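Workshop tips: house rules for hand-held grippers at home

Updated 5 Sep 2019

I love a good set of house rules, and I love them even more when they fit on one side of paper and live on the inside of a cupboard door. These are mine for collecting household tasks with a pair of hand-held grippers. They began as a scribbled list when I was doing kitchen jobs at Flemham, got longer when I moved on to bedrooms at Haltemgate, and now they've settled down enough that I'm happy to share them. Pinch whatever is useful!

Most of them apply whatever make of gripper you have. If your project sends you its own written protocol, that comes first every time, and you can use this page to fill in the gaps.

Before you start

Read the task sheet aloud. It sounds daft, but you catch things. "Put the items in the box" and "pack the box" are two different jobs, and one of them ends with the flaps closed. If the wording could go either way, ask before you begin and write the answer on the sheet.

Wipe the finger pads with a barely damp cloth and then a dry one. Ribbed pads are brilliant at gripping and equally brilliant at picking up biscuit crumbs, fluff and hand cream. I keep an old toothbrush for the grooves - soft bristles only, and never any washing-up liquid, which leaves a film behind.

Open and close each gripper a few times and listen. A click or a scrape usually means a screw has worked its way out a little. Nip it up with the right size of driver and stop when it feels snug. Going round the screws once a week is plenty for most people.

Look at your cables. A cable needs enough slack for your longest reach and no more than that. If it can loop over a box flap it will, and it'll pull the whole lot sideways just as you're getting somewhere.

Setting up the work

Leave the room looking like a room. I feel strongly about this one! The whole joy of doing the job at home is that homes have patterned quilts, cables on the wall and far too many bottles on the dressing table. Clear what is dangerous, private or breakable, and let the rest be. Bank letters, prescriptions with a name on, school reports and the like go in a drawer with the drawer shut.

Give soft surfaces a proper test. A bed is a super height for packing if you're tall, and it saves your back, but a cardboard box on a quilt will slide and tip in a way that it never does on a table. Push one side of the box with a finger pad before you start. If it rocks, smooth the quilt underneath or shift it further from the edge of the mattress.

Fold box flaps right back, all four. A half-open flap hides the object from view and catches on your knuckles going in.

Choose objects with a mixture of shapes. Round pots, square blocks, something floppy, something with a lid. Empty containers should have their lids screwed on firmly, and anything with medicine, bleach or batteries loose inside it stays out of the session altogether.

Handling, one hand and two

Slow down near the thing you're picking up. Travel at an easy pace, then take the last few inches gently, close, wait a beat, and lift. A snatched grasp is hard to learn from and hard on the pads.

Take round pots across the middle of the body, with a pad on either side, and keep the cap facing up where the task allows. Gripping by the cap is tempting because it's easy to see, but a loose thread will hand you the cap and leave the pot behind. For chargers and plug-in adapters, hold the block by its flat sides and keep the pads off the pins and sockets. They must be unplugged and cool first, of course.

When you're using both hands, let one finish before the other crosses over. My own rule is that each gripper gets its own side of the box, and they take turns in the middle. You can hold a second object ready by the far corner while the first goes in, which keeps things moving nicely with no clashing of fingers.
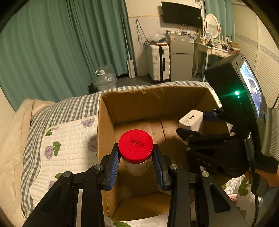 Lowering and letting go

Put things down, never drop them. Lower the object until you feel the bottom of the box, then open the fingers just wide enough to clear it and come straight up. Opening them all the way inside a small box sends everything else skating off into the corners.

If you do drop something, carry on only if the protocol says you may. Mine says to pick it up with the gripper and try again, and to mark the attempt on the sheet. Don't tidy up a mistake with your bare fingers and pretend otherwise - the honest fumbles are worth having, as long as they're labelled.

Breaks and time

Work for no more than 60 minutes and then put the grippers down. Make tea, shake out your wrists, look out of the window. I swap which hand does the fiddly half after the break, if the task lets me.

Two people in the room is fine, but agree who is working and who is watching, and ask the watcher to stay on the far side of the bed or table. Pets go in another room with the door closed. I tried it with the cat in once, back in June, and she won.

Putting it all away

Write your notes while you remember them. Date, room, task, number of attempts, anything odd. A cheap notebook beats a clever spreadsheet here, though I know people at Marikar who would argue!

Charge what needs charging on a hard surface, away from bedding. Coil the cables loosely in big circles and fasten them with a strip of soft tape. Store the grippers with the fingers slightly apart so the pads don't take a set.

Keep the box. A decent cardboard box will last for weeks if you fold it flat along its own creases, and the slightly battered ones are lovely to practise with.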